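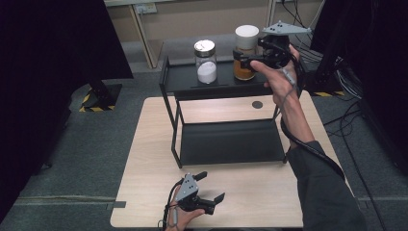
Karine MacLeod told me to stop shopping by payload and start shopping by jaw opening, and I've been stuck on that comment ever since. So I'm bringing it here.

Handheld grippers for smooth round jars - wide jaws or soft pads?
Posted by Colton Beaulieu, 2nd October
47 comments

I've been trying out two pairs of handheld grippers since September, one in each hand, on kitchen stuff like jars on a two-tier rack. The idea is to pick one design and then put the same jaws on the arm later, so whatever I choose I'm stuck with for a good while. Pair one is the Skutberg, hard black jaws, nice light trigger. Pair two is the Birkura, with softer pads and a trigger that makes my finger ache after an hour.

My problem is the tall jars. With the Skutbergs I can get around a short jar fine, but with a taller one I end up grabbing too high, near the lid, and it wants to swing. The Birkuras hold on better but they're so fat at the tips that I can't get between two jars standing close together. I ran 113 pickups with each pair and dropped 3 with the Skutbergs and none with the Birkuras, but the Birkura runs were way slower and I had to nudge the neighbor jar out of the way a lot.

Also, the cables! They run down my forearm and every time I reach up to a shelf I feel a tug. Is that just life, or is there a trick to it?

Marlene Chan
I went through the same thing with the Birkuras and ended up taking the pads off and putting thin silicone strips on the inside of a hard jaw instead. You keep the skinny tips and you get most of the grip back. Don't go thick - mine started at double what I needed and the jaws wouldn't close evenly. For the swinging, come in lower than feels natural, below the middle of whatever is in the jar. A half-full jar has its weight way down there and your eye goes to the lid.

On the cable, leave a loop of slack at the wrist, then strap it to your sleeve just below the elbow. Reach as high as you're ever going to reach before you tighten the strap (I forgot this and yanked a connector).
12 people found this helpful

Vernon Doucette
get the Falcão ones, way better

Stefaniia Zinchenko
I'd want to see your numbers split up by jar before spending any money. Three drops out of 113 could all be the same jar. If they are, your gripper is fine and you have one bad grasp to fix. I'd also check that the arm can carry the jaws you like, as the mount on mine added more length than I expected and I lost the back of the shelf completely.

Related
Clollmont controller keeps losing its zero position
Wrist camera or overhead camera for shelf work?
Best strap for forearm cables
Silicone strips peeling off gripper jaws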